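Speaker notes: What the river gauge didn't tell us

Talk for the Villey winter meeting, 20 December 2020

OK, start slow. Say hi, thank Llinos for the slot, check the people at the back can hear. Then straight in with the phone call.

So my phone rang at ten to four in the morning and it was Llinos Foulkes, who lives three doors down from the bridge at Widska, and all she said was "it's in the road." I'd gone to bed looking at the gauge page, and the gauge page said we were fine! I looked again while she was still on the line and it still said we were fine. (Pause here, people usually groan.)

Slide 2, the map. Point out the two streams. Most of you know the main river, but the one that got us was the little one that comes in behind the feed store. You can step over it in August. It drains the whole back of the hill, though, and the gauge sits upstream of where the two meet, so it never saw a drop of that water.

Slide 3, the numbers. Don't read them all out. Just say: 29 homes with water over the doorstep, some 3,000 people without power until lunchtime, and the Mac Carthaigh road shut until the day after. If anybody asks about the outage, the power company has its own map and I'm not going to guess at their side of it.

Then the bit about warnings. The county sent 2,348 text alerts that night. 1,398 of those went out after the water was already in Widska. I want to be fair here, the people on the desk were working off the same gauge I was. Give them credit, they stayed on for a double shift and two of them are in this room, so wave at them.
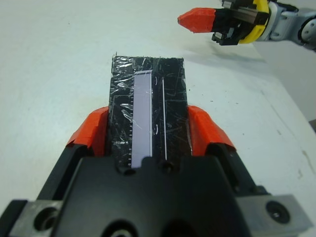 Slide 5, what neighbors did. This is my favorite part so don't rush it. Knocking on doors beat everything else we had. Llinos did her side of the street in her bathrobe and rubber boots, and the Hilari bakery opened up at five and let people sit in the warm with their dogs. One very large cat too. I still have somebody's blue thermos from that morning, come find me afterward.

Mention the sandbags. We had plenty, but they were locked in the yard on the wrong side of the water. Ask for a show of hands: who knew where they were kept? (Last time it was four hands.)

Slide 6, what I'd like to see by the end of January:

- a second gauge on the small stream, below the feed store
- a phone tree on paper, with a copy in every house on the low road
- half the sandbags moved to the Villey side

I've talked to the highway people about the culvert and they were nice about it, but they want a survey first. Could be spring. If the guy with the beard brings up dredging again, say we'll get to it in the questions and keep moving.

Skip slide 7 if we're past twenty minutes. It's the rainfall chart and it's kind of hard to read from the back anyway. The short version is that the rain wasn't even a record, it just sat over the hill for most of the night and the ground was already soaked from the week before.

Last slide, sign-up sheet. It's on the table by the coffee. Name, phone number, and whether you've got a truck. Read out my number twice. Then questions, and remember to repeat each one into the mic this time!

Recent talks and notes
Winter driving on the hill road
Who clears which drain in Villey
After the flood: drying out a floor
Widska bridge, a short history

Contact the meeting organizers | © 2020 Villey Winter Meeting | Back to top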